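Tips from the Tuesday Table: Gripper Practice Without the Swearing

I've been going to the after-work robotics class at the Chisholm for two terms now, and people keep asking me for my notes, so I finally typed them up. Our project is called Beken. We use hand-held grippers to do ordinary household jobs, record the whole thing, and the recordings get used to teach an arm to do the same jobs later. My half of it is the tidying up jobs, so I've ended up with a lot of opinions about tables!

First one: wipe the table before you start. I use a barely damp microfiber cloth and then a dry one, same as I do on my kitchen counter. Skip the spray polish. I tried it once and spent the evening chasing a plastic plate around like an air hockey puck.

Second, wear short sleeves or push them up and pin them. A floppy cuff will drop over a marker cube at the worst moment, and then that take is no good (I lost 3 in a row to one cardigan).

Third, practice on flat things early. Everybody wants to start with cups because cups are easy and you feel clever. Flat stuff teaches you more. Come in low, let the pads touch before you squeeze, and go slower than feels natural. If you're using both hands, pick which one leads and stick with it for the whole session.

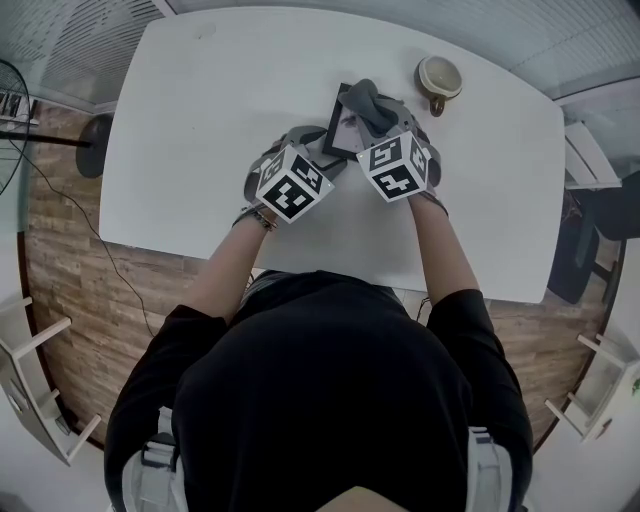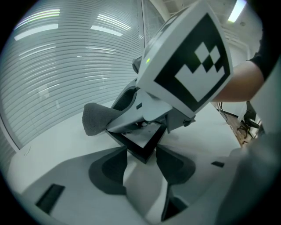
If your pads start slipping, check them for dust before you blame your hands. I pat mine with a bit of painter's tape wrapped sticky side out around two fingers, and it pulls the lint right off. Don't rub, and keep dish soap away from the foam. I did that with an old pair and they went gummy.

Markers need love too. Fingerprints are fine, but glare and bent corners aren't, so I carry the cubes in a bread box lined with a dish towel. Mine came from the thrift store and it fits two grippers side by side with a little room for the straps.

About those straps: set them standing up, then sit down and set them again. Mine always ride up when I reach forward, and by the end of a long evening my neck knows all about it. A folded washcloth under each one helps a lot.

Keep a pencil log. Mine has 49 takes in it so far, with the object, which hand led, and whether I dropped it. The club wants 4,000 altogether before the Prornerard meet in April, so yes, we're a bit behind, and yes, you should come join us.

Next time I'll do cable clips and what I keep in my tool roll.

Last updated: March

14 comments | 31 shares

Related tips
Getting Label Glue Off Jars
A Drawer Divider From Scrap Plywood
What We Learned Building the Arton Sorting Bin
Stop Your Cutting Board From Sliding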